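Wiping tasks: do we need a written rule for when an episode counts as done?
4 min read

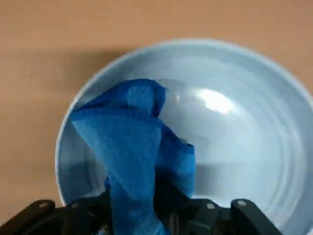 Posted by Rosalind Ruiz-Ortega in Bench Practice, July

Blue cloth, blue bowl, gripper has the cloth and it's in the basin. Simple task right. Except I went through our batch last night and the operators on our bench are all ending it differently. One guy stops as soon as the cloth touches the inside wall. Another does full loops then parks the arm. Both marked success.

Proposing for the shared practice sheet:

1. Cloth held before the bowl gets touched. No pushing the bowl with bare jaws.
2. Contact with the inside wall, then at least 2 full passes.
3. Cloth leaves the bowl completely before you hit stop.
4. Bowl still on the table, right side up, or it's a fail.

Want to send it to the Bomosstead people before they start on plates. Objections?

----

kuzmenko_bench
1 and 4 fine. 3 fine. 2 is going to be a fight. What's a full pass? Cloth in your pic is bunched on the left side of the basin and the right half is bare. If I swing left to right and back is that one or two?

----

tallowfield
One. There and back = one.

----

kuzmenko_bench
see I'd have said two

----

Rosalind Ruiz-Ortega
ok so that's exactly the problem. Circle then. One pass = cloth goes around the inside wall and gets back to where it began. Will reword.

----

dorsal_pin
Can't do a circle with every arm in the pool. Our wrist runs out of travel past the far side of a wide bowl, you have to let go and regrip or go back the other way. If the rule says circle half our episodes are fails and nothing's wrong with them.

I'd write coverage instead. "Every part of the inside wall touched by cloth at some point." Don't care how you get there.

----

tallowfield
And who checks coverage? Reviewer has a wrist camera and a big lump of cloth in front of it. You can't see what's under the lump. A circle you can at least count.

----

dorsal_pin
Reviewer has the overhead view too

----

tallowfield
Not at every site. We don't.

----

Plurnitz
Different point. Bunched cloth. Are we ok with that? Our old sheet said cloth must be folded flat in quarters before start, and grip on the open corner. The Rellura cell still does it that way and their episodes look super consistent.

----

Rosalind Ruiz-Ortega
Consistent yes. But then the policy only ever sees a neat folded square and falls apart the first time somebody drops a towel on the bench any old way. I'd leave bunched as allowed. Maybe even required for some share of them.

----

Plurnitz
Disagree, a bunched cloth drags. You get a tail hanging out of the jaws and it catches the rim. Had a ceramic bowl go over the table edge that way. After that we wrote the quarter fold rule and it stopped.

----

kuzmenko_bench
that's a tail length rule not a fold rule. Grip closer to the bulk of it, leave less hanging

----

Plurnitz
Sure, so write that. But write it. Right now it's in peoples heads and new operators don't get what's in my head.

----

mottle_grade
Reviewer here. I rejected 17 out of the last 100 in my queue and most were not wiping quality at all. Stop pressed too early, cloth still in the bowl. So please whatever you do keep rule 3, and put it first, and make it bold or something. Passes I can live with either way.

Also please could people leave the gripper still for a second before stop. Makes trimming so much easier.

----

dorsal_pin
+1 for the pause. Put it in.

----

tallowfield
Still against coverage as the main test. Fine as a note.

----

Rosalind Ruiz-Ortega
Ok, draft two, shout if its wrong:

1. Cloth fully out of the bowl, arm still for a second, THEN stop.
2. Cloth in the jaws before any contact with the bowl.
3. Two passes around the inside wall. If your arm can't circle, sweep out and back, and out-and-back is one pass. Say which in the notes field.
4. Any starting shape for the cloth. Grip near the bulk, keep the tail short enough that it clears the rim.
5. Bowl upright and on the table at the end.

Not touching ceramic vs plastic yet, separate thread.

----

Plurnitz
"short enough that it clears the rim" is vague but ok. I'll keep the fold at our site.

----

kuzmenko_bench
out and back is still two in my heart. fine

----

mottle_grade
Good from me. Does this apply to stuff already in the queue or only new ones?

----

Rosalind Ruiz-Ortega
New only. Not re-reviewing the old batch, no time.

----

dorsal_pin
I'd flag the old ones at least. Otherwise they're mixed in with two meanings of success

----

Related threads
Gripping cloth by the corner or the middle
Ceramic or plastic for practice bowls
Notes field: what reviewers want to see
Regrip during a wipe, pass or fail?

Contact | Copyright Bench Practice Forum | Back to top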